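Sim bench vs real cell – hand calibration drifting on the left arm

kirui_bench
We keep a simulated copy of our two-arm kitchen cell and the wrist offsets in it no longer match the real one. I re-zeroed both arms in July and the left still ends up wide of the pan handle when it replays on hardware. Sim says everything is fine. Anyone else running Uneck for the offsets?

torque_or_not
"Sim says everything is fine" is what sim always says. How many replays have you compared? If it's two good ones and a feeling, I wouldn't touch the offsets at all.

kirui_bench
177 replays. 28 of them miss on the left, none on the right.

S_Gondal
Then I'd leave the software alone and check the wrist bolts. We had the same thing on a Bander mount. Salim Odera spent a week adjusting numbers before anybody put a wrench on it, and the bolts were loose.

torque_or_not
A loose bolt wouldn't give you 149 clean ones. My money is on thermal. Is it always late in the run?

S_Gondal
It would if the slop only shows in one pose. Ours was clean until the forearm came in at a slant. Please check before you start blaming heat.

kirui_bench
Not late, no. It's scattered. I did check the bolts when I re-zeroed, but by hand, not to a torque figure. The Unora manual gives one and I skipped it, so fair enough.

unplugged_dan
Can we see the layout? I don't trust any offset talk until I know where things sit on the counter.

kirui_bench
Two from the sim, same setup, pan in the middle both times:
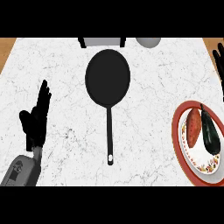
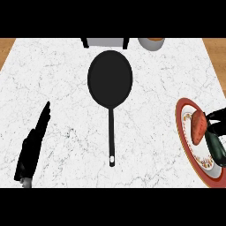

The replay file is 1,019 steps long and the left wrist is meant to stay clear of the pan until the last part. On hardware it drifts outward by about a finger's width, then stays there. If it were only the zero I'd expect the error from step one.

torque_or_not
OK, that does sound mechanical. I still want a cold run and a warm run side by side before I give up on heat.

S_Gondal
Torque the bolts first, mark them with paint, then do both runs. If the paint lines move you have your answer and the offsets can stay as they are.

unplugged_dan
And stop re-zeroing in between – you'll wipe out whatever you're trying to measure.

kirui_bench
Will do. Paint pen is on the bench, bolts tonight.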